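A packing table I would happily live at

I have been sending yarn out of my spare bedroom for six years now, and in all that time my packing station has been the end of an ironing board. So when Zsófia Takács wrote to say that I was welcome to come up to Moynihan and see how they do the October mailing, I said yes before I had even looked at the train times (two changes, and a very long wait with a very bad muffin).

I should say that I love a work surface. My grandmother had a kitchen with a big ribbed drainboard next to the sink, and I used to run my fingernails along it while she did the potatoes, which drove her up the wall. I thought of her more than once that morning. There is something about ridged steel when the daylight gets at it, all those bright stripes with the dark grooves in between, and next to it that deep green, almost black where it's in the shade. I stood there mooning over it for a good while before anyone got any work out of me.

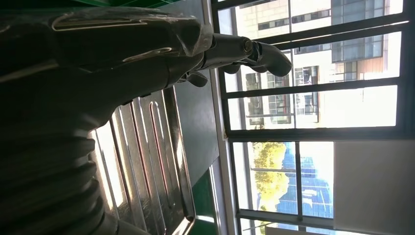
Steel and green, by the window

Once I'd been given a cup of tea and talked out of wearing my good cardigan, Zsófia showed me how the table is laid out. Their busy season comes to 2,000 parcels, so she has had plenty of practice, and she is firm about everything having its spot. The crate goes on the left, a bright green plastic one with slots in the sides, and the gray mailing bags go in that. They're crinkly, slithery things and they flop over the rim whatever you do. The scale goes in the middle where you can reach it with either hand, and the belt is off to the right. I kept wanting to put the crate on the right, being left-handed, and she very kindly kept moving it back.

The scale is the part I covet. Mine at home is a little round kitchen one that disappears completely under a parcel, so I end up crouching and squinting to see the numbers. Theirs has a proper tray with raised edges and four ridges across it, and a white front with two red readouts, one above the other. I asked what one would cost me and then wished I hadn't.

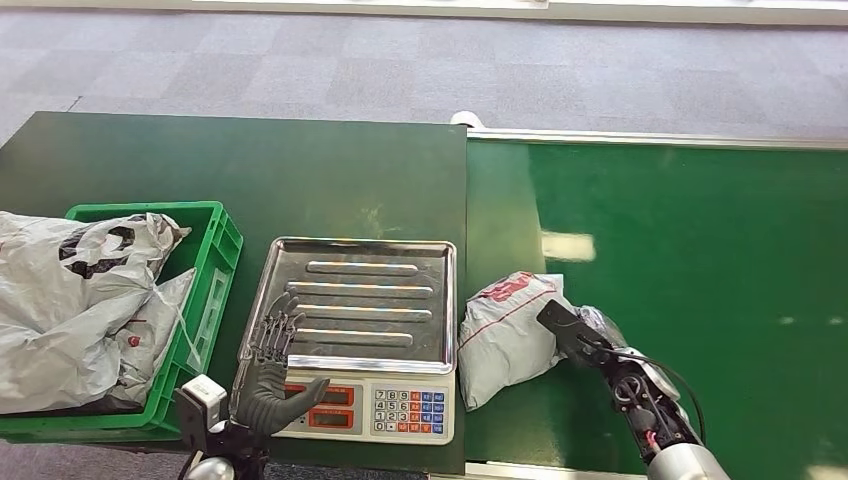
What I'm changing at home

First of all, the ironing board is retiring! Gerrit Verhoeven, who lives downstairs and can't see a plank without wanting to saw it, has offered me an old desk, and I'm going to paint the top dark green if I can find the right can. The bags will get a crate of their own too. At the moment they live in a drawer with the gift wrap and the spare fuses, and I lose ten minutes every evening just getting the drawer shut again.

I'm also going to start weighing things before I write the label, which I know everybody else already does. My sock yarn bundles are meant to come in under 600 grams, and I've been guessing. The new Skastport colors go up at the end of the month, so if yours turns up looking a bit neater than usual, you'll know where I picked it up.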